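Gromis Produce Names
README and data card, release 5

Gromis is a table of vegetable names as they are written on shelf labels, price lists and order forms. It maps the many spellings and local names of a vegetable to a single entry, so that two price lists from different shops can be compared line by line. The table is plain text, UTF-8, tab separated. 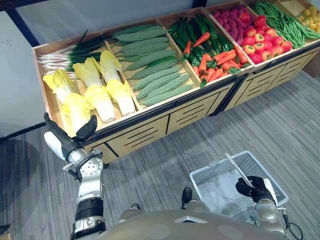
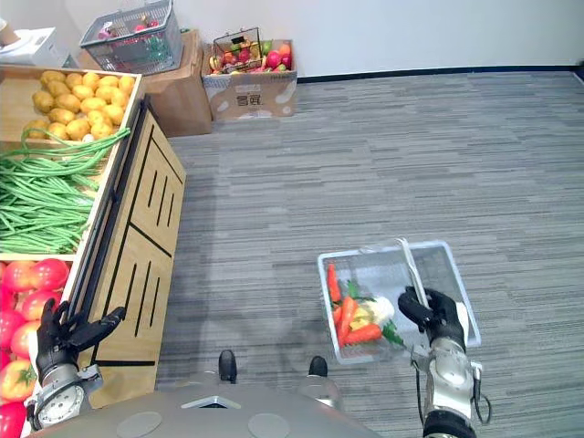
Produce bins. First picture: green onions and napa cabbage. Second picture: potatoes, long green beans and tomatoes.

Contents

names.tsv – 701 written names, one per row
entries.tsv – 329 entries that the names point to
rejects.tsv – names that were considered and left out, with a short code for the reason
CHANGES – edits by release

Fields in names.tsv

name: the written form, lower case, with accents kept.
entry_id: key into entries.tsv. Never reused after an entry is deleted.
region: two-letter country code, or xx if the name is used widely.
status: main, variant, trade or old. Each entry has exactly one main name.
source: Curow, Babalola or hand. See Sources.

Fields in entries.tsv

entry_id: integer.
label: the name to print. Always the same string as the main name.
species: botanical name. Blank when the entry covers more than one species.
part: leaf, root, bulb, stem, fruit, seed, flower or tuber.
unit: the usual selling unit, one of kg, each, bunch or bag.

The part field follows kitchen use where it differs from botany in a way that affects sorting. Tomato is still coded fruit. Potato is coded tuber and sweet potato is coded root. Green beans are coded fruit, and dried beans have a separate entry coded seed.

Sources

Curow is a set of wholesale price lists typed in by hand. Spelling errors in the lists were kept as variants if they appeared on more than one list. Babalola is a glossary of market names with regional notes; only its vegetable section was used. Names marked hand were added during review to close gaps between the two.

Known problems

Scallion, green onion, spring onion and salad onion all point to one entry. This is right for most US lists. On some British lists "spring onion" means a plant with a larger bulb, sold at a different price, and the table does not separate the two.

Napa cabbage has more variants than any other entry. "Chinese cabbage" is used for both napa and bok choy, so it has two rows in names.tsv with different regions. Code that assumes name is unique will fail on it. Use name and region together as the key.

"Long bean" and "green bean" are separate entries. "String bean" points to green bean in all regions, although a few Curow lists seem to use it for both.

Potato names that describe only color (yellow, red, white) point to the general potato entry. Cultivar names are out of scope and most of them are in rejects.tsv.

The unit field reflects the source lists and should not be used to convert prices. A bunch has no fixed weight here.

Checks

A sample of 200 rows was read by a second person before release. Rows where the two readers disagreed were changed to the more general entry or moved to rejects.tsv. The sample was drawn from names.tsv only, so the part and unit fields have had one reader.

The script check.py tests for missing entry_id values, duplicate name and region pairs, and entries with no main name. It exits with status 1 on the first error. Run it before sending a change:

python check.py names.tsv entries.tsv

Changes since release 4

Region codes are now lower case. The "old" status was added, and names last seen in out-of-date lists were moved to it from "variant". Entries for fresh herbs were removed; they are kept in the Bandodgate table, which has the same layout and can be joined to this one after adding an offset to entry_id. The next release is planned for September and will include plural forms, which at present have to be stripped by the user.

Corrections

Send one row per correction, in the format of names.tsv, with the label or price list where the name was seen. A photo or scan of the label is useful if the spelling is unusual. Corrections without a region are entered as xx.

License: CC BY 4.0
Maintainer: Evangelia Antoniadis
Last updated: 2021-04-02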